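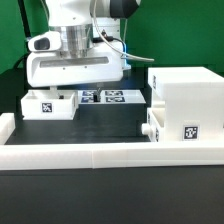

Chapter 4
Small Parts and Where They Go

I lost a whole afternoon once to a grub screw. It was about as long as a grain of rice, it belonged in the collar of a bench lamp, and I had put it down "just there" while I answered the phone. Two hours later I was on my knees with a torch, and I still had no screw and no lamp! If you have ever done the same (and if you've signed up for a course in bench work, I suspect you have), then this chapter is for you.

In Chapter 3 we talked about the bench itself: its height, its light, how far you can reach without leaning. Now we come down to the top of it. I want you to think of the surface in front of you as a set of places, each with a job, even when nothing is on it. There is a place where a part waits, a place where you work on it, and a place where it goes when you've finished. Most of the trouble I see in first-year students comes from letting those three places run into one another.

Let me tell you how I learned this. My first proper job was at a firm called Trurwood, which mended clocks and meters in a long cold building in Ruawai. My foreman there was Hamish Bright, and before he let me touch a single movement he gave me a tray of 1,322 mixed pins, springs and washers and told me to sort them on a bare bench. I did it very badly. I had heaps everywhere, the heaps spread into each other, and by dinner time I'd brushed a good many bits on to the floor with my sleeve. He made me sweep up and start again the next morning, this time with a strip of wood along the front edge of the bench and a square of pale card in the middle. It went so much better that I laughed out loud.

4.1 Words you'll need

Working spot: the one small area where a part is handled. Keep it straight in front of you and put nothing else on it.

Lip: a raised edge along the bench that stops things rolling off. Wood, plastic or metal will all do, so long as it is higher than the thickest round part you expect to use.

Ground: the colour of the surface behind and beneath the part. A dark part on a dark ground is hard to find, and a pale one on a pale ground is just as bad. I keep two mats, one light and one dark, and swap them over more often than you'd think.

Datum: a fixed mark you measure or place from. A pencil cross is fine. Four marks round a working spot are better still, as you can tell at a glance if something has been knocked sideways.

4.2 How much room is enough?

Less than most people want. For parts under 60 mm long I use a working spot 90 mm across, set in a clear patch of bench 500 mm wide. The older Imico manuals asked for a good deal more, and I followed them for years, but all that happened was that I filled the extra space with tea mugs and bits of paper.

4.3 Before you begin the exercises

You will need a tray with a rim, a strip for your lip, a sheet of card and a handful of small parts of different shapes. Buttons and bolts are fine if you're working at home. If your college uses the Bidimano kit, leave the tiny springs in their bag until Exercise 4.6, please. They jump, and I'd like you to keep all of them for Chapter 5.

Start by clearing the bench completely. Fix the lip, lay your card in the middle and mark the four corners of your working spot in pencil. Then stand one part upright inside the marks, take your hand away slowly, and go and put the kettle on. When you come back, check it against your marks before you pick it up.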